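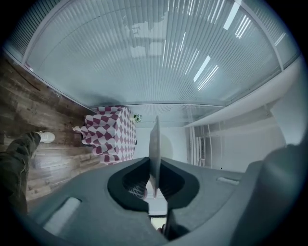 The gripper up close, with the glass partition and its blinds behind it.

Home | Blog | Shop Notes | Budget Diary | About Me

11/10/19
Posted by the author of this blog

I promised a post on what we're planning to buy for next year, and I've been putting it off because every time I sit down with the spreadsheet I end up making tea instead. But the kettle is empty, so let's go!

The short version is that we want more hand-held grippers. The one we have gets passed from person to person all day long, and I'd like two people to be able to work at the same time without anybody standing there with their arms folded (guilty). The total I have to play with is $3,000, and that has to stretch to the grippers, the spare parts, a decent case and whatever I've forgotten, and I always forget something. Last time it was cables.

I have two quotes so far. Graltier came back with $1,021 for one complete unit, shipping included, and they were lovely on the phone and let me ask the same question three times. Taltov is cheaper to buy but sells the fingers separately, in sets, and once I'd added a sensible number of sets the gap got a lot smaller than I'd hoped. I still haven't heard from Trummer. If you've ordered from them, please leave a comment and tell me how long you waited!

So two Graltier units come to just over two thousand, and that leaves enough for fingers. I'm setting aside $400 for those alone. They are thin flat things and I would much sooner have a drawer full of them than lose a week waiting on a parcel. The case comes next – a hard one, with foam I can cut myself – and after that I'd like to keep a little back for storage drives, which fill up faster than I ever plan for.

The thing I keep going back and forth on is weight. A gripper that feels like nothing when you pick it up is a different animal after an hour of holding it out in front of you, and the spec sheets don't help much with that. Graltier will lend one out for nine days against a deposit, and I think I'll take them up on it before I sign anything. My wrists get a vote.

Prirnach, our bigger project, starts in April, so everything needs to be ordered well before then. I'll put up the full spreadsheet once I've tidied it (there is a tab called "stuff" that needs some attention first).

Questions and quotes welcome – use the contact form | Copyright 2019, all rights reserved | Back to top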